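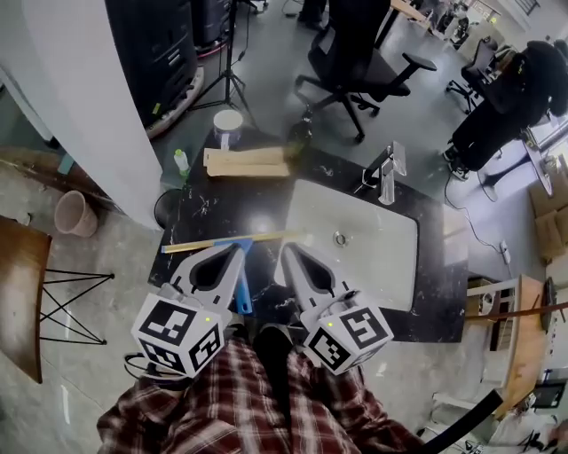 Kullatdale Residents' Association
Minutes of the general meeting, September 19, 2021

Present: Folke Åberg (chair), Irfan Ghumman, Ardalan Hashemi, Myung-ja Han (minutes), and 13 other households.
Apologies: İlker Işık.

1. Minutes of the last meeting
Approved with one correction. Mr. Hashemi did not "welcome" the parking survey. He asked that the word be changed to "received."

2. Water pressure on the upper streets
Mr. Ghumman read out the letter from Unel, the contractor, which says pressure is now "within the expected range." Several members asked who expects it and what the range is. The letter doesn't say. Mr. Åberg said he had asked for readings in the spring and got a leaflet.

Mr. Ghumman thinks we should give Unel until November before writing to the county. Mr. Hashemi said we gave them until last November too. Vote on writing to the county now: carried, 2 against.
Action: Mr. Ghumman to draft the letter and attach all earlier ones.

3. Tundico filter offer
Tundico is offering an under-sink filter to every household at a group price of $200, fitting included, if enough of us sign up. Their brochure was passed around. It promises "cleaner, livelier water." Ms. Han asked what livelier water is. No answer was found in the brochure.

Mr. Hashemi pointed out that the last county test found nothing wrong with the water, and that low pressure is the complaint. A filter would, if anything, slow the flow a little more. A member from Fallahi Lane said her sister has one and likes it. Asked whether the water tasted different, she said her sister thinks so.

The replacement cartridges are not in the group price. Mr. Åberg called Tundico about this before the meeting and was told it "depends on use." He asked for a price list and has not had one.

It was agreed that the association will not put its name to the offer. Members can of course buy what they like.

4. Storm drain at the bottom of Fallahi Lane
Still blocked. The county's website has it marked as cleared. Mr. Ghumman has reported it again, for a total of 6 reports.
Action: İlker Işık to be asked to take photos after the next heavy rain – he lives closest.

5. Dues
Mr. Åberg proposed leaving dues as they are. Mr. Hashemi asked what the "general reserve" is being reserved for. Mr. Åberg said emergencies. Mr. Hashemi asked for an example and the matter was put off until the accounts are ready.

6. Other business
The sign at the Kullatdale entrance is leaning again. It was straightened in the summer by the same firm that put it up, and there was little appetite for paying them a third time. Left open.

Next meeting in November, date to be set.

M. Han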